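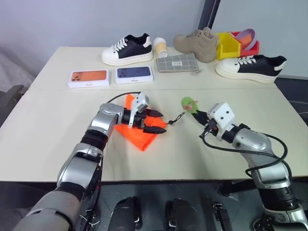

Issue 40, page 8

News > Workplace > Standards

Tidy tables, please: Flandenmont gets a rule book for robot arms

By the newsroom, Wednesday

Robots that sort other people's odds and ends will have to follow house rules at Flandenmont from March, and the first draft of those rules reads a lot like the note taped to a share-house fridge.

The code was drawn up by Doltidel, which runs two-armed sorting stations at the Grurkgate centre. It covers what may go on the table, what the arms may do with it and who has to put everything back. Shoes are allowed. So are phone boxes, wallets, small bins and plush keychains, a category that took up most of one meeting.

Under the draft, an arm holding an item must finish with that item before its partner goes after anything attached to it. Straps and lanyards get a clause of their own. Cloth gets two -- one for cloth lying flat and one for cloth that has been scrunched up, where the grippers must come in slowly from above or from the side and stop if they meet the table.

Pairs have also been dealt with. A left shoe and a right shoe count as two objects until they are side by side, at which point they become one. Anyone who has looked for a matching sneaker at seven in the morning may have views on this.

Cables on the arms are to be checked at the start of each shift, and people are to stay out of reach while the grippers are moving. The draft limits an unattended run to 50 minutes. It says nothing about what the arms should do with a barcode label they can't read, though a footnote promises guidance "in due course".

Salehi, the firm asked to review the code, sent back 651 comments. A good share of them concerned the word "gently", which now has a definition nearly a page long -- the longest in the document, ahead of "table".

Comments close at 5 p.m. on Wednesday. Paper copies are at the Grurkgate front counter, and the centre asks that they be returned to the same pile.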